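Home Browse Datasets Docs Changelog Sign in

Clulla: a record of folded cloths

README, version 2

Clulla is a table of notes on small cloths and towels and the state of their folds. There are 905 rows. Each row concerns one cloth, lying on a table or partly lifted from it, and says how well it is folded by the standards set out further down. The standards are strict in places and vague in others, much like those of the household where they were first drafted.

It started as an argument over the airing cupboard. One party held that a towel is folded when it fits on the shelf. The other held that a towel is folded when its edges meet, and that anything else is merely a towel lying down. Clulla takes the second view but keeps a column for people who hold the first.

What a row contains

cloth - a short plain name: hand towel, tea towel, flannel, cleaning cloth. If we couldn't agree, it says "cloth" and we moved on.

colour - one everyday word. Grey covers everything from pebble to wet slate. Earlier drafts had "dove" and "ash" and they have been taken out.

surface - what the cloth lies on. Usually a table.

state - one of the five states listed below.

edges - "meet", "nearly" or "no". This is the column that caused the trouble.

fits_shelf - yes, no, or blank. Included under protest.

remarks - free text. Spelling has been corrected, opinions have not.

The states

flat: opened out, with no fold in it at all. Creases from an earlier fold are allowed.

half: one fold, wherever it happens to fall. A third folded over still goes in here. We know.

pad: folded to a rough rectangle and lying flat. Soft corners are fine. Most tidy people would stop at this point and put the kettle on.

lifted: part of the cloth is off the surface and part is still on it. The lifted part is judged separately in the remarks and the part on the table gets the edges score.

heap: everything else. Please resist subdividing the heap. 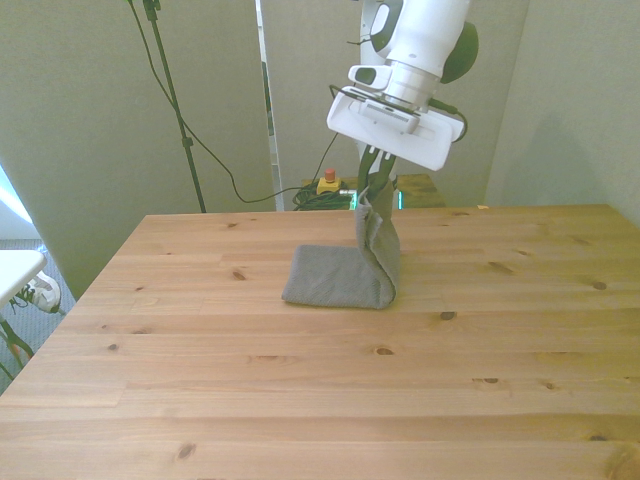 State "lifted": flat pad on the left, creased end in the air.

Lifted rows are the awkward ones. A pad that looked respectable on the table can gather into all sorts of creases once one end comes up, and it is tempting to mark the whole thing down. Don't. Score the flat part as if the rest didn't exist, then write "gathers at top" or "bend, sharp" in remarks. A cloth that makes an L is still a pad with one end up, and so far as this table is concerned it has done nothing wrong.

Notes on grey cloths

Grey turns up a great deal. It is a forgiving colour for a household and an unforgiving one for anyone trying to find a fold line in it. On a textured weave the lines soften further and you end up relying on shadow. Two habits help. Look along the cloth from the short end, where the layers show. Then look at the outline against the table, where a bulge gives itself away more readily than it does on the surface.

A pale pine table is good for this, and has the further merit of being nice to look at when the cloth isn't. Knots are a nuisance in small photographs. In version 1 a number of them were logged as stains, buttons and, in one row, "raisin?". Those entries have been fixed. If you find another raisin, check it is a knot before writing in.

Material names

We use "terry" only when loops can be seen or felt. "Microfibre" goes in only when there is a label to say so. Everything else is "woven" or left blank. People feel strongly about towels and will tell you a cloth's fibre content from across a room, and they are sometimes right, but it isn't something to put in a column.

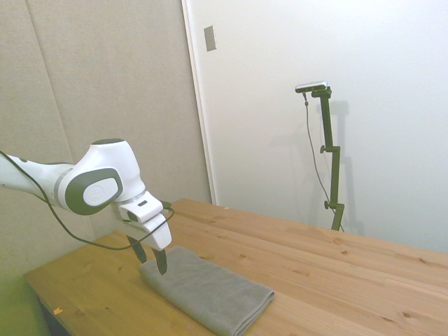 Then there is the question of the far edge. A towel folded into a neat rectangle may still have one edge that sits slightly proud of the rest, with a crease in it. Under the version 1 rules this was "nearly". Under the present rules it is "meet", provided the layers at the other end lie together, and the raised edge goes in remarks. The change moved a fair few towels up in the world. Anyone comparing the two versions should use the mapping file and not try to work it out by eye, as we did, for most of a wet July.

A towel laid at a slant to the table is not scored lower for it. Somebody will want it squared up with the boards. That somebody may do so at home.

Crumbs, specks and bits on the table are not recorded. The table has a life of its own.

Folding scheme

Names for folds follow the Plirnard sheet, a single page of diagrams that lived inside a cupboard door until it was more tape than paper. It has been redrawn and sits in the docs folder. Where Plirnard and common sense differ, we went with Plirnard, apart from the "envelope", which has never once stayed shut.

Lindberg fold and Bozkurt fold are our own working names for two ways of getting to the same pad. Lindberg is halves all the way down. Bozkurt is thirds, then a half. The finished article looks much the same from above, so the method is entered only if the layers are visible at the end. The choice between them is a private matter.

Known faults

- Tea towels are under-represented. They were in use.
- "nearly" is doing too much work and will probably be split in version 3.
- Several rows marked heap are, on a second look, pads somebody gave up on.
- fits_shelf was filled in by the shelf party and should be read accordingly.
- The remarks contain the phrase "good enough" rather often. It has no agreed meaning.

What it suits

Practising fold descriptions, writing clear laundry instructions, or settling what a folded towel is with somebody who lives in the same house as you. It says nothing about how clean a cloth is, how dry it is or how long it stayed folded. There is no ironing in it and there won't be.

Corrections

Send the row number, the column and what you think it should say. A photograph helps. Letters on the subject of rolling towels are kept in a separate folder, which is full.

Share 5 | Comments 2

Related
Pillowcases, inside out and otherwise
Sock pairs: a partial list
The Plirnard sheet, redrawn
Fitted sheets (abandoned)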